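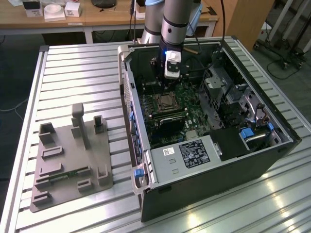

Triin Lepik: "Escrevo ficção científica sem naves"

O romance "Staleo" chega às livrarias em 3/18/25. Tem 35 capítulos curtos e passa-se numa cidade onde as cartas chegam antes de serem escritas. Triin Lepik trabalhou nele 5 anos.

"Comecei pelo carteiro", conta a autora. "Durante muito tempo eu não sabia o nome dele, e isso me atrapalhava."

O nome, Palacios, apareceu em dezembro, numa lista telefônica antiga. A primeira versão era mais longa, e o editor, Ikhsan Menon, pediu que cortasse 30 páginas. "Fiquei zangada uma semana. Depois cortei mais do que ele pediu."

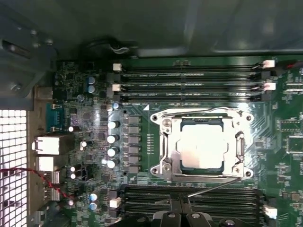 LEITURAS

Lepik leu Stanisław Lem ainda na escola, em tradução. "Gostei porque os cientistas dele discutem muito e compreendem pouco. Eu queria este tom também para os meus carteiros." 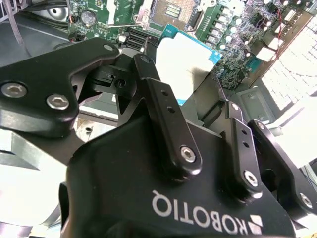
Pormenor da garra, com a marca ROBOTIQ.

Sobre uma continuação, ela responde com cuidado. "Tenho um caderno com o título 'Esteo'. Por enquanto é só o caderno."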